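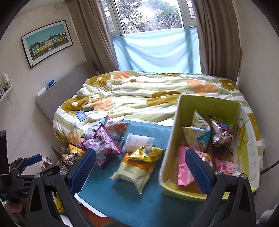
Kullum: foreign ministry readouts, in English, tagged by tone

Kullum is a collection of 3,906 short public statements put out by foreign ministries after their minister met, rang, or was photographed shaking hands with somebody else's minister. These are usually called readouts. Each one has been tagged by a human reader for how warm it is, what it claims was talked about, and how much of it could be deleted without anybody in either capital noticing.

It was put together by Hema Thampi and Wian Du Plessis, with Sơn Nghiêm handling the scraping and Nokuthula Mokgethi handling the arguments. The name was Wian's. He has been asked to explain it and has declined.

Status

Version 2, released Aug 26, 2023. The first version had a fault in the date column that put a good many meetings before the ministers concerned had taken office. Please stop using it.

What is in a row

id: a plain running number. Gaps are where we removed duplicates.

ministry: the ministry that published the statement. There are 31 of them. We only took statements the ministry itself had issued in English, so the list leans towards governments that like being read abroad.

counterpart: the country on the other end of the conversation. Where several ministers met at once, this field says "several" and the names go in notes.

date_published: the date on the page. Some ministries publish before the meeting has ended, which saves time.

format: call, visit, margins, interview or other. "Margins" means the two met on the margins of something bigger, usually in a corridor. Interview covers broadcast remarks the ministry then wrote up as though they were a readout.

text: the full statement, with menus, cookie notices and the minister's biography stripped out.

warmth: a whole number from minus to plus, explained further down.

topics: a list from a fixed set (trade, borders, visas, energy, defence, consular, culture, third country, unspecified). Unspecified is by a long way the most useful tag we have. It covers "matters of mutual interest".

pair_id: filled in where we hold both sides' account of the same conversation. Empty otherwise.

notes: free text by the reader. Left more or less as written, spelling included, apart from one remark about a tie.

How the tagging was done

Every statement was read by one person and then by a second who couldn't see the first set of tags. Where they differed, Nokuthula decided. Where Nokuthula disagreed with both of them, she also decided.

Readers were told to judge the words on the page and to leave out whatever they knew about the two countries. This is harder than it sounds. A statement saying that relations have never known a serious difficulty reads one way cold, and quite another if you were following the news that spring. We asked for the cold reading. Some news leaked in anyway, and you can see it in the notes, where one reader has typed "ha" rather often.

The warmth scale

Minus two: the ministry "conveyed its position". Somebody was summoned.

Minus one: the talks were frank. If they were frank and open, still minus one. If they were frank, open and constructive, use zero.

Zero: views were exchanged. Nobody is said to have enjoyed it.

Plus one: the talks were friendly, cordial, fruitful or productive. There is also a reference to deepening something.

Plus two: brotherly, historic, strategic or time-honoured. Lunch is mentioned.

We tried a finer scale at the start. Readers couldn't agree on whether "cordial" beats "fruitful", and the discussion turned personal, so we went back to whole numbers.

The paired statements

For most people this will be the interesting part. Where both ministries wrote up the same call, you can lay them side by side and see which topics turn up in one and go missing in the other. Third country and visas are the great disappearing topics. Energy generally survives on both sides.

Pairs were matched by date and counterpart, then checked by eye. If two ministers spoke twice in a day (it happens in a crisis, and every November when the budget rows start) the match may be wrong. We flag these as doubtful in notes. Corrections are welcome.

Files

kullum.csv holds everything. kullum_pairs.csv holds only rows with a pair_id, sorted so that the two halves sit next to each other. readers_guide.txt is the guidance we gave our readers, some 3,000 words of it, and a fair part of that is about the word "constructive".

All files are UTF-8. If a spreadsheet shows you rubbish where a minister's name should be, tell it so when you import the file. Please don't send us the rubbish.

Things it shouldn't be used for

Working out what was said in the room. A readout tells you what a ministry wanted printed.

Ranking countries by friendliness. Ministries have house styles. One of ours has never issued anything below plus one, including on the occasion when it recalled its ambassador.

Predicting wars. Ntombi Motaung had a go with an early copy and got a model that was very good at predicting public holidays.

Known problems

Translation. Many of these statements were written in another language first and put into English by somebody in a hurry. "Demanded" and "requested" can be the same word upstream. We tagged the English as it stands.

Silent edits. A few ministries go back and alter a page after publishing. We keep the text as it was when Sơn's script collected it and didn't go back to look. Your copy and the live page may differ.

Missing years. Two of the ministries rebuilt their websites and threw away their archives. We hold what we had saved by then.

Tone drift. Readers grew crosser as the work went on, and warmth scores in the later ids run a touch lower. We noticed this rather late. If it matters to your work, sort by id and have a look before fitting anything.

Related work

Kutonier is a sister collection covering speeches, which are longer and on the whole worse. The Ngcobo scripts, named after the street and not a person, do the stripping of web pages and can be used separately. They live in their own folder with their own README, which is shorter than this one and a good deal politer.

Licence and credit

The tags and notes are free to use, share and change, provided you credit the Kullum readers. The statements remain the property of whoever issued them, so check each ministry's own terms before you reprint at length. If you publish something, we'd like to see it.

Reporting mistakes

Open an issue and give the id, the field and what you think it should say. Hema reads these. Disputes about warmth go to Nokuthula, who will reply, and you may want to read the section on "constructive" first.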